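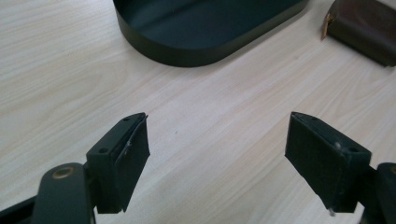 tallbench
Second pair of fingers for my hand-held gripper is on, and I'd like opinions before I cut more pads. It's the Melovlow linkage from the shared files with my own fingers, printed in dark green, brass-colored bushings at the pivots. The pads are the part I'm not happy with. On the left finger the edge is a bit ragged and it lifts from the body at the top, enough that you get a thin pale seam between the layers. The right one has scuffs and pale specks on the face. I used contact cement, cleaned the plastic with alcohol first, and clamped it for 90 minutes. What are people using to hold pads on?

Print settings, for those who will ask: four walls, 0.2 layers, no supports. The pair comes to 159 grams with the mounts.

rookpine
Contact cement on a smooth printed face never lasted for me. Rough it up with 120 grit, then wipe it. Also your pad should stop short of the tip by a couple of millimeters. If it runs right up to the slanted edge, every time you pinch something flat on the table you are peeling it.

gukwood_shop
We have two of these at the Gukwood space and went the other way. Pads run all the way up and we replace them when they go. If you stop short you get hard plastic touching the work first and small parts skid.

rookpine
Small parts skid if the step is deep. Make the pad sit in a pocket with 0.5 mm standing proud and you don't notice it.

gukwood_shop
You notice it with washers. We tried it.

m_orrin22
There's a bit of screw showing under the right pad, at the bottom. Is that meant to stick out? Mine did the same and scratched a tabletop before I swapped to a shorter one.

tallbench
No, it isn't meant to. I ran out of the short ones. Good catch, I'll file it or order more. Rookpine, the pad does run nearly to the tip, so I may try one of each and leave the other side as it is. The pocket means reprinting, and the last print took most of a night.

ferrule
Are you sure you want a soft pad at all? I print mine in TPU as one piece with ribs and there is no glue anywhere. Two screws into the finger and done.

tallbench
I tried TPU on the first pair. It was fine on boxes and bad on anything leather or slick, like a wallet. It slid off the corner unless I squeezed hard, and then the linkage flexed.

ferrule
Then your linkage is too thin. That isn't the pad's fault.

gukwood_shop
Agree with ferrule on the linkage. The shared file has a thin version and a thick version and the names are nearly the same. Check that yours says Stan in the file name, that's the thick one. Post 1421 in the build thread has the link.

tallbench
Checked. Mine is the thin one. That explains a few things.

rookpine
Do the linkage first, then. No point testing glue on something that twists. When you get back to the pads, try the Brirkusov tape in place of cement. It takes up to a day to reach full hold, so leave it overnight with a clamp — not a heavy one, it squeezes the foam out of the sides.

m_orrin22
Second the tape. Cut the pad with a fresh blade too. A dull one leaves that ragged edge and the lift starts there.

gukwood_shop
Tape leaves a mess when you change pads. If you swap as often as we do, you'll be scraping for ten minutes each time. Cement peels off clean.

rookpine
Peeling off clean is the problem he came here with.

tallbench
Fair. Thick linkage is slicing now, same bushings should fit. I'll put tape on the left and fresh cement over sanded plastic on the right, and post again in August when I've had some use out of both.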